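Totis Cell Frame – safe working kit for two-arm table stations

The Totis frame by Plornemwood is made for table stations where a person stays close while the arms are running. It comes with uprights, far rail, felt table cover and a printed rule card, which we ask every customer to fix at the station.

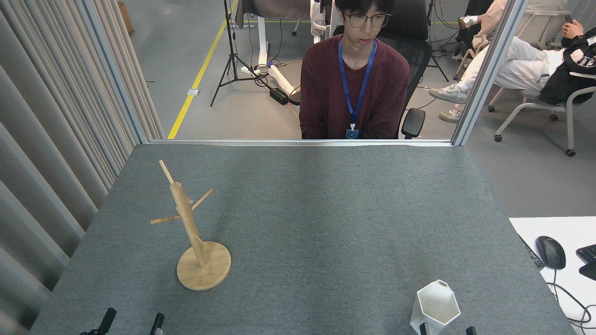 Totis frame with felt cover, operator seated behind the far rail.

The rules on the card are short. Hands stay behind the rail when the arms have power. Only the objects of the current task are on the table. Keyboard and mouse have their place on a side desk, never on the felt. Floor lines must stay visible, and cables are to be kept away from the walking path. 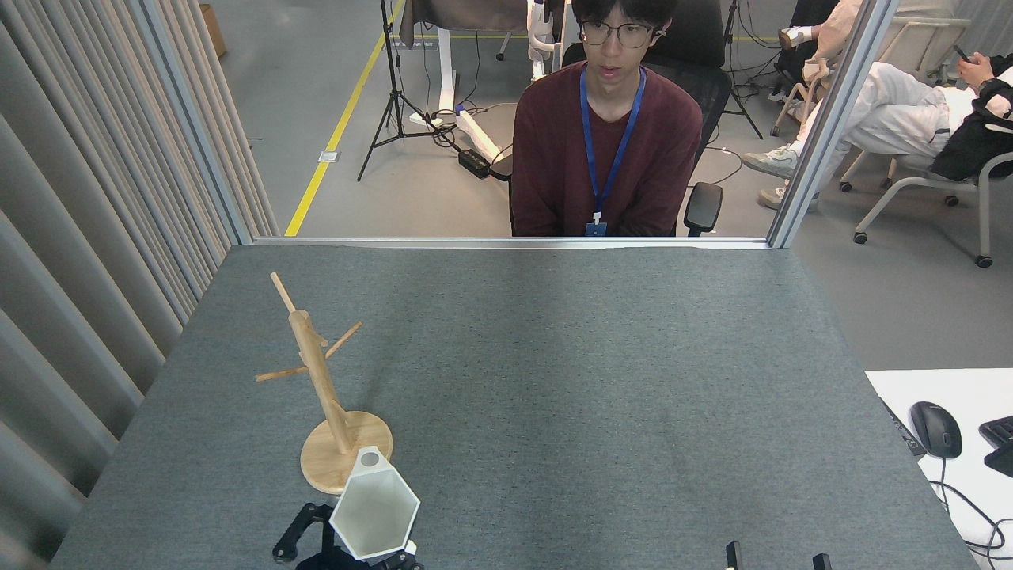 Before each shift, please check the 16 frame bolts and press the stop button one time – also if the station was used the same morning. Change the felt after 4000 cycles.

Delivery time: 15 working days. Questions about the rule card: Kwan-ho Au, Plornemwood.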